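Counter bell vs. buzzer for a small shop?
Plovstead Small Business Board > Running the Place

grirnent_frames
Posted July 9, 2025
Ok so we have a frame shop, just me and one part timer. Workroom is in the back, saw going half the day, and people walk in and stand there. Lost a guy last week who waited then left, saw him go past the window. Do I get a plain old tap bell for the counter or one of those wireless door chimes? Budget is tiny. Dont want to annoy anybody.

mudroom88
Door chime. People hate hitting bells, feels rude. My mother in law would stand at a counter till closing before she touched one.

tileguy_r
Disagree. Chime goes off every time someone opens the door, including the mail, including kids, including the wind. After a month you tune it out. Bell means somebody wants you.

mudroom88
You tune it out maybe. I have had a Bosar chime 504 days (still have the receipt, long story) and I hear it every time. Volume goes up pretty high too.

rutherford_st_bakes
We're over on Rutherford, bell on the counter, zero complaints. The trick is a sign. "Please ring, we're in back." Without the sign nobody rings. With it they ring before they even look at the muffins.
Get a colored one if you can, the chrome ones vanish on a busy counter. Something like this blue:

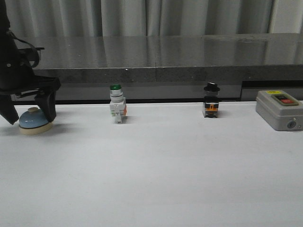
Round blue call bell, light knob on top, white table

I paid 20 bucks for mine which is too much for a bell but it's held up fine.

tileguy_r
20 for a bell, come on. Thrift store. Mine was almost free and it's loud.

grirnent_frames
Ha ok. The color thing makes sense, my counter is all samples and mat corners. Worried I wont hear it over the saw tho. I wear ear muffs.

mudroom88
See, thats my point. You won't hear a bell through muffs. You won't hear a chime either unless the speaker's next to you, and with the wireless ones you can put it next to you. Some have a light.

rutherford_st_bakes
Fair, I don't run a saw. Mixer is bad but not that bad. The light is a good idea.

oldcounter
21 years in shoe repair. Bell AND a mirror. Hang the mirror so you see the door from the bench. Never missed anyone that I know of. Wireless stuff eats batteries and always dies in December when you're slammed.

mudroom88
Get the plug in kind, no batterys in the receiver.

oldcounter
Button still takes one.

tileguy_r
Mirror is the best answer in here and I'm mad I didn't say it.

grirnent_frames
Going with a mirror and a bell for now, sign too. Range on the cheap chime was 25 feet and my bench is farther than that anyway. If I still miss people I'll try the light one. Anybody know what size mirror? Doorway is kind of at an angle from me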